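Trimora simulation trials put fruit sorting ahead of the rest of the kitchen

By the Automation Desk
Tuesday, 2:10 p.m.
14 comments | 38 shares

Picking up a piece of fruit is close to routine for a simulated robot arm. Putting it away is less settled. Trimora, a software firm in Pikham, has released results from 2,251 simulated runs of a short list of household chores, with a single arm and a two-finger gripper used throughout.

The list covers clearing loose items from a floor, placing fruit in a bowl, and wiping a counter. Each run is scored on the final position of the object. A grasp that holds but ends in the wrong place counts as a miss.
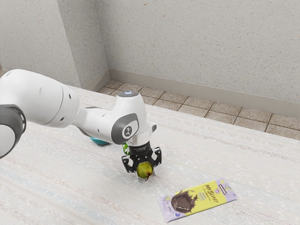

Fruit was the strongest category. Trimora said rounded items tolerate small errors in finger placement, while flat packages lying on fabric leave little height for the fingers to close on. The company has set a clearance of 10 millimeters as the point below which its current planner declines to attempt a grasp.

Placement is slower. The planner has to check the rim of the container against the fingers as well as the object, and it repeats the check each time the object shifts in the grip. In the bowl task, release accounted for over half of the run time.
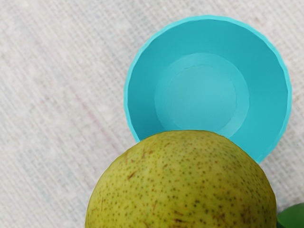
A pear and a turquoise bowl in the simulated fruit task.

The wiping task was withdrawn from scoring after the contact model gave inconsistent pressure readings. Trimora plans to restore it in version 2 of the test set, along with soft packaging and stacked dishes. The expanded set will have 4,000 runs.

Vitale, which supplies shelf-stocking equipment to grocery stores, said it would compare the fruit results with its own shop-floor trials in February. It has not committed to using the planner. No test in an occupied home is scheduled.

Related
Skola opens warehouse test floor to outside firms
Vitale delays overnight restocking unit
Why folding towels is still a hard problem
Pikham grocery ends self-service scale trial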